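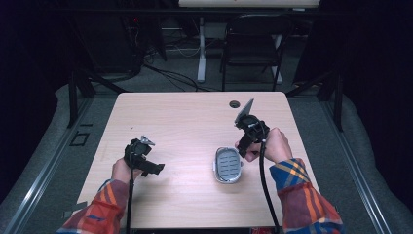 Pre-trip trailer inspection, with my notes
Trailer: Sovier, 16 foot, single axle
Rated weight loaded: 3,000 pounds
Checked June 19, 2025
Next trip: Skuvberg campground, July

I post this list every summer and every summer I get asked for the version with comments, so I've left all my scribbles in. The marks are OK, FIX and WATCH. WATCH means I looked at it, I didn't love it, and I'm going to look again before we pull out. Your trailer is going to have stuff mine doesn't (slide-outs, electric jacks, a real bathroom, lucky you) so add lines where you need them and check your own manual for the numbers.

HITCH AND COUPLER

Coupler latch closes all the way and the pin goes through: OK
I used to just look at it. Now I latch it, pin it, and then crank the tongue jack up until the back of the truck starts to rise with it. If the coupler is going to pop off the ball I want it to happen in my driveway with the wheels chocked.

Ball size matches coupler: OK
Stamped on top of the ball, and on the coupler too if the paint hasn't covered it. Mine says 2 inch on both. I borrowed my brother-in-law's ball mount last year and it was a different size and I very nearly didn't check, so this line stays on the list forever.

Ball nut tight: OK

Safety chains crossed under the tongue, hooks closed, not dragging: FIX
One of the hooks has lost its little spring clip. The chain itself is in great shape, it's only the hook. New one is on order and I'm not towing until it's on. The chains hang a little lower than I like too, so I'm going to put a twist in - no, wait, Archana Jaiswal wrote to me about this after last year's post and she's right, don't twist chains to shorten them. Get the right length, or move them to a different link with proper hardware.

Breakaway cable: OK
Clipped to the truck by itself and not looped over the ball or hooked onto the chains. I pulled the pin with the trailer jacked and spun a wheel by hand, and the brakes grabbed. Then put the pin back! I have walked away and left it out and come back to a very dead battery.

TIRES AND WHEELS

Cold pressure against the sidewall number: WATCH
The left one was down quite a bit from where I set it in spring and the right one was hardly down at all. Could be the valve. I aired both up and put soapy water on the stem and didn't see bubbles, so it gets checked again the night before we go and again in the morning.

Tread and sidewalls, inside face too: OK
You have to lie down for the inside face. Bring a piece of cardboard. I found a small crack there on my old set that I'd never have seen standing up, and those tires still had lovely tread.

Date code: OK
Trailer tires get old before they get bald, mine do anyway. If you can't find the code it's probably facing in.

Lug nuts to spec with a torque wrench: OK
And again after the first stretch of highway. I stop at the rest area past Grudeck, which has a nice flat lot and terrible coffee.

Spare aired up, and the wrench in the truck fits the trailer's nuts: OK
Mine didn't for the first couple of years. Never needed it, luckily.

Wheel bearings: OK
Repacked in spring. After a short tow I hold the back of my hand near each hub, and if one side is a lot hotter than the other I want to know why.

LIGHTS AND BRAKES

Running lights, turn signals, brake lights, plate light: FIX
Plate light is out again. It's always the ground on this thing. Cleaned the connector, no change, so I'll be running a new ground wire this weekend and probably swearing a bit. Everything else lights up like it should. If you do this check alone, park with the back end toward a garage door or a pale wall and you can see most of it in the mirrors at dusk.

Seven-pin plug, no green crud, no bent pins: OK
Little dab of dielectric grease.

Brake controller shows the trailer and the manual lever works: OK

Wiring under the frame, clips all there: WATCH
One clip has let go near the axle and the wire is drooping. It isn't rubbing on anything yet. Zip tie for now, proper clip when the hook shows up.

PROPANE

Bottles strapped, in date, valves closed for travel: OK
I know plenty of people drive with the fridge running on gas. I don't, and ours stays cold enough for the drive if I don't let anybody open it.

Leak test at every joint with soapy water: OK
Do this one yourself even if a shop did it. It takes no time. Wiggle the hose while you look, because mine once bubbled only when it was bent a certain way.

Regulator and hose, no cracks: WATCH
The rubber is starting to look dry at the bottle end. Baldur Holst at the RV counter at Bhuiyan told me to replace it and quit staring at it, so it's probably headed for FIX by the time you read this.

INSIDE

LP gas alarm and carbon monoxide alarm: FIX
Test button works on both, so I nearly gave them an OK. Then I turned the gas one over and read the label and it's past its replace-by date. The button only tells you the beeper beeps. Go flip yours over right now, I'll wait.

Smoke alarm: OK
Fresh battery.

Fire extinguishers: OK
We carry 2, one by the door and one in the truck bed where I can get at it if the door is the problem. Needles in the green. I also give the dry chemical one a turn upside down now and then, which an old neighbor taught me to do and which may or may not help.

Escape window opens from inside, all the way: OK
Mine sticks in hot weather. I had my kid do it from the bunk with no coaching, and it took a good shove but it went. Silicone spray on the seal afterward.

Cabinets latched, table locked down, nothing heavy up high: OK
The cast iron pan lives on the floor when we're moving. There's a dent in the counter that explains it.

Weight roughly balanced, heavier ahead of the axle: WATCH
Can't sign this off until we're packed. We keep adding things. Camp chairs, the big cooler, somebody's inflatable whale. I plan to go over the truck scale with the water tank as full as it'll be on the drive, and if we're over, the whale stays home.

OUTSIDE WALKAROUND, LAST THING BEFORE LEAVING

Chocks picked up, step folded, jack all the way up: do it on the day
Roof vent closed: do it on the day
Shore power cord unplugged and put away: do it on the day
Awning locked, both arms: do it on the day
Door deadbolt, then tug it: do it on the day

I do the walk clockwise and then my wife does it the other way. We don't talk to each other while we're doing it. She caught the open roof vent last August, and I had just been up there.

STILL TO DO BEFORE SKUVBERG

Chain hook
Plate light ground
Gas alarm, new one
Propane hose, fine, Baldur, yes
Clip on the axle wiring
Left tire, recheck
Scale

COMMENTS

Perrine Masson: Do you torque the lugs again after the first stretch even if the wheels haven't been off? I only do it after a tire change.

Reply: I do, but that's habit more than anything. The one you really can't skip is after the wheels have been off. Mine were off in spring for the bearings.

Skarphéðinn Egilsson: Checked the gas alarm because of this. Past its date, and by a lot. Also the carbon monoxide one. Ordered both, thanks!

Oleksandra Hladun: Could you add the water heater? We found a wasp nest in the burner tube when we opened ours up and I'd never have thought to look there.

Reply: Oh yuck, yes. Adding it under propane. Going out to look at mine tonight with a flashlight and long sleeves.

Archana Jaiswal: Glad the chain thing made it in. Put the spare hook in the truck too when you order, they come cheaper as a pair.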